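Tuesday, late morning

Desk day at last. The counter desk for the Trorstead landing has been standing by the elevator all week with me walking past it feeling guilty, so I finally sat down (on the floor, no chair yet) and wrote up what we've got and what still needs doing.

Measured the top first thing, before coffee, and then again after coffee because I didn't trust myself. 114 cm along the front edge both times. Good! The drawing from Nindico says the same, so whoever had the old printout with the shorter top on it, please throw it in the recycling. I've seen that sheet come back from the dead twice now.

The wide drawer on the left ran rough when I started. Took it right out, wiped the runners, put a bit of dry wax on them and worked it back and forth until my arm got bored. Much nicer. It still wants a small shove for the last 2 cm and I think the left runner sits a hair low. Next time somebody has the short screwdriver out, loosen the front screw, lift, tighten again. I didn't want to do it alone with the drawer hanging off my knee.

I like the pale wood grain on that drawer front a lot more than I expected from the Honkanen sample chip, which looked like a cracker. Against the white it's fine. The dark grain inside the kneehole is another story, it shows every bit of dust, and I've already wiped it down once today. We'll see how it does when people's shoes are in there.

Shelf unit: happy with it. The orange-brown backs pick up the edge of the desktop, and I'd been afraid they'd be two different oranges fighting each other. I pushed on the dividers in the upper row and nothing wiggled. The plan for the three top compartments is visitor forms on the left, pens and tape in the middle, and the right one left open for whoever is sitting there, for a drink or a phone or whatever. The lower cubbies are for outgoing mail and the Filtutura folders. I tried a folder in one and it goes in flat, but only if you take the elastic off first (annoying, but I'm not ordering new folders over it).

Labels are cut, 4 of them, and I got as far as sticking one on crooked and peeling it off again. They go on tomorrow when I have the patience. The glue leaves a faint ring on the white, a damp cloth takes it off if you get to it quickly.
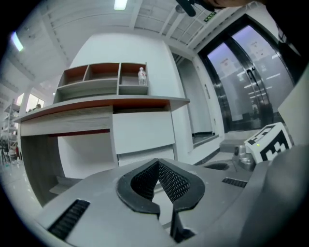 Can we move the whole desk closer to the elevator so people see it when they step out?

I'd leave it where it is. The shelf unit sits nicely in front of the wall there, and the doorway to the corridor has to stay clear for the mail cart. If people miss the desk, a small sign facing the elevator would be a lot less work than shifting furniture.

Still open for this week: chair (ask Nindico if the gray one is back in stock), left runner, labels, something to tidy the cables once we know what's going on the desk. The invoice for the shelf brackets came to 87 and I've put it in the blue tray with the others. Going to find lunch now, then back to the drawer if there's a second pair of hands free.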